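November 8, 2003

House 3, Štefanec, upper lane. Second visit. Nizar Daher and I got in through the side door because the front one is still jammed.

Took moisture readings on the north wall at knee height and at shoulder height. 18 percent low, dry higher up, so rising damp and no leak from the gutter. Plaster is blown along the whole lower strip. Hala Abu Hammour thinks the old lime render under the cement coat can be kept. I want a test patch before agreeing to that.

Roof: main beam sound by probe, two rafters soft at the ends. Fudmont quoted 3000 for the rafters and 225 for hauling away the broken tile. Plivimach has not answered.
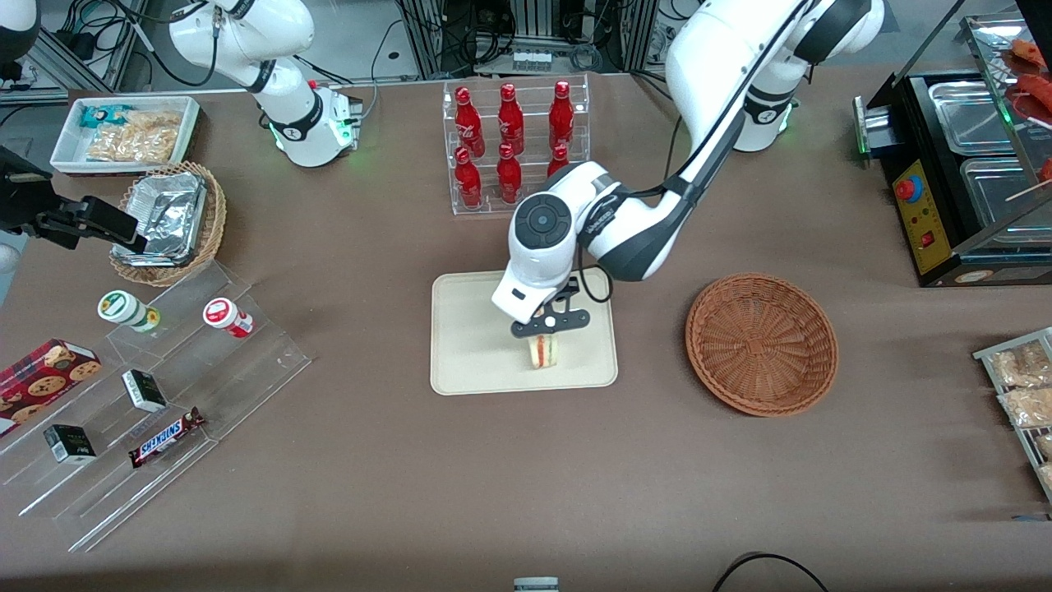 Transfer terms, as read to me by Najwa Haddadin from the town's copy: buyer pays nothing for the house, posts a 4000 deposit, and loses it if the work plan is not filed by the end of February. The plan needs a section drawing and a wall survey. We have the survey. The drawing is half done — stair heights missing, I wrote them on the back of the Rureo delivery slip and left it in the van.

Cistern under the kitchen floor not opened. Lid is mortared shut. Ask Munther Hourani whether it shows on the 1950s plan.

To do: test patch, stair heights, second roof quote. Afiq has the key.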